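The Maple Board

Inventory of the Tascombe house, ground floor, Wed 7 July. Item 493: one board, rectangular, pale wood, with toy blocks.

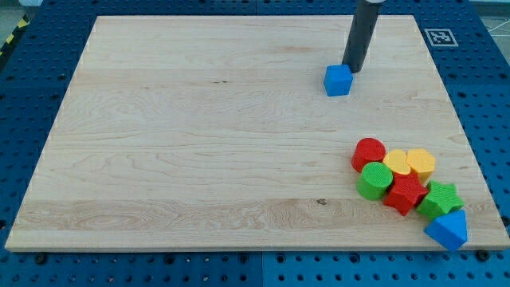
Grażyna Makowska said it should go in the sale with the other lumber, and that a dealer in Javora would pay 400 for it if somebody sanded it down. The blocks she would put in a bag and give away.

Sanaa Ait Ali wrote both remarks in the column headed Proposed Disposal. She was paid by the item, and the column had to be filled. Then she recorded the condition. Grain fine, running mostly lengthwise. Some figure. A few knots, one of them small and dark and low down near the middle.

"He cut bread on it," Grażyna said.

"Use: kitchen," Sanaa wrote.

"Not the whole time. When Lahcen was small it went on the floor and he built on it. The floor wasn't level. He complained that the towers leaned, so my brother brought the board in and put folded card under one end."

Sanaa asked how thick the card was. Grażyna did not know. The form had a line for fittings and supports, and Sanaa left it blank.

The blocks took longer. They had come from a shape sorter, and the sorter itself was not in the house. The Venlow manual was clear on this point: parts of an incomplete set are entered under the surface on which they are found. Most of them lay close together toward one side. The blue cube was by itself. Sanaa entered the red cylinder, then the yellow one with the rounded top, and gave the cube a line of its own.

"He'd have started with that," Grażyna said. "He put the blue one down first, away from the rest, and you weren't allowed to move it."

"Why not?"

"It was the post office."

There was no field for this. Sanaa turned the page over and wrote it on the back in pencil – blue cube, post office – and initialed it, as the manual required for any note outside the printed lines.

At four o'clock Lahcen telephoned from the station to ask what was left. Grażyna read him the list from the top. At item 493 he asked her to stop, and wanted to know whether the card was still there.

She went to look in the drawer.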